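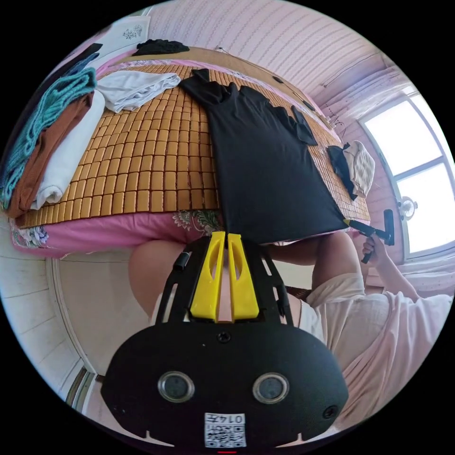 # Marras Laundry Line Kit, 11 m

I sell three drying products and this is the one I get the most mail about, so I've rewritten the page to answer the mail. If you bought the older kit with the plastic reel, your instructions are the ones printed inside the box lid. Everything on this page is for the current version.

The Marras is a retractable indoor line. You screw the reel to one wall and the hook plate to the opposite wall, pull the cord across, and lock it. When the clothes are dry the cord goes back inside and you have your room again. I've had one over my own bathtub for a good while now (long enough that I repainted around it, badly) and a second one in the hallway for sheets.

## What you get

- Reel with metal housing, white or gray
- 11 m of braided cord, already wound
- Hook plate
- 5 screws and 5 wall anchors (you need four, the extra is for the one that rolls under the tub)
- Paper drilling template

## Sizes and limits

| | |
|---|---|
| Longest single run | 608 cm |
| Total cord length | 11 m |
| Shortest useful run | 50 cm |
| Parts number for spare cord | Zustell 50 |

People ask why the cord is 11 m if the longest run is 608 cm. You can go out to the hook, wrap it, and come back to a second hook, and then you have two shorter lines side by side! The second hook is sold separately and I know that's annoying. It's the same hook that Peltovex puts on their balcony lines, so if you have one of those in a drawer, use it.

## Picking the wall

Tile over brick is great. Plain drywall is fine for shirts and underwear as long as you hit a stud on the reel side. Drywall with no stud is where I'd stop and buy a floor rack, and I say that as someone who would very much like to sell you this kit. A wet bath towel weighs a lot more than you think, and four of them will pull an anchor out slowly, over a few weeks, and then all at once at two in the morning.

Keep the two ends at the same height. If you can't, put the reel on the higher side. Mine is a little crooked in the hallway and everything on hangers slides toward the kitchen.

## Will it sag?

Yes, some. Any cord sags. Hang the heavy things near the walls and the socks in the middle and it looks much better. The lock has a ratchet, so you can load the line first and then click it a couple of notches tighter. Don't crank it hard with an empty line, that's how the Plodside kits wore out their springs, and this spring is the same shape.

## Cleaning the cord

Pull it all the way out twice a year and run a damp cloth along it with a drop of dish soap. Let it dry before you send it back into the reel. I skipped this one October and got a gray stripe across every white pillowcase I own. Dark jeans do it too, the dye comes off on the cord and then comes off the cord on something you like better.

## Things I get asked

**Can I put it outside?** Under a roof, sure. In the rain, no. The housing is painted steel and the paint chips at the screw holes.

**Does it work with clothespins?** Wood ones grip well. The skinny wire ones slide.

**Can I dry a comforter on it?** A thin summer one, folded over two runs. For a winter one please go to the laundromat.

**My cord comes back too fast!** Walk it back with your hand on it. There's no brake in this model. I'd love one and I keep asking.

**Can I cut the cord shorter?** You can, but the reel needs the last few turns to hold on to, so leave it alone if it's doing its job.

## Ordering and returns

White ships sooner than gray. Returns are fine if you haven't drilled through the template yet, and if you have, write to me anyway and we'll work something out. Spare cord and the extra hook are in the parts section, and both go in a regular envelope, so the postage is cheap. If your reel arrives with the lock stuck, press the button in while pulling the cord gently sideways. That frees it most of the time. If it doesn't, I'll send another reel and you can keep the screws.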